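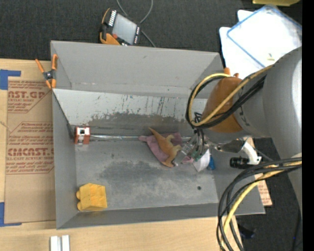

Kavwood Kitchen: where we are with the take-out menu

June 20, 2022

Hi Vangelis,

You asked for a page on how your grant money is doing, and I'm afraid you're getting a page and a bit. It's been a busy spring!

The big news first. The picnic boxes are on sale. We opened orders at the Urrego store three weeks ago with the cold box only (roast chicken, bean salad, a roll and a lemon bar), and we sold out both of the first two weekends. The price is $22 a box, which I was nervous about, but the only grumbling so far has been over the roll. People want butter with it. Fair enough – butter is going in from Friday.

The hot family trays are slower. Our baked pasta travels beautifully and the braised greens are fine, but the fried fish was a sad, soggy thing after 20 minutes in a closed container. We tried vented lids, we tried paper underneath, and then I gave up and swapped it for baked fish with crumbs on top. Marta in the kitchen still thinks the fried one can be saved, so she's got until August to prove me wrong.

Desserts have been the nice surprise. I'd planned on the lemon bars and nothing else, but we had plums coming out of our ears and started doing a little plum cake, six slices to a box. It now outsells the bars. I'd like to keep it on all year with whatever fruit is cheap.

On the money: we've spent 70 percent of the grant. Most of that went on the second fridge and the packaging, and the packaging hurt. Millex would only give us the good price if we took 1000 containers in one go, so there's a wall of them in the dry store and I have to turn sideways to get to the flour. The rest is set aside for wages over the summer and a proper sign for the pickup window (right now it's a chalkboard, and it rains).

Still to do:

- Get online ordering working. Surkico have set up the page but it can't handle pickup times yet, so we're taking those by phone.
- Print allergy labels for the trays. The boxes have them already.
- Settle the holiday sides menu. I want sweet potatoes, stuffing and a green bean dish, and I'd love your opinion on cranberry sauce, which I can't stand.

Could we move the next payment up by two weeks? It would let me hire the weekend packer before the summer rush – I'm doing the packing myself at the moment and my lids are not straight.

Come by for plum cake any morning but Sunday.

22 shares | 7 comments

We use cookies to improve your visit. Accept | Manage settings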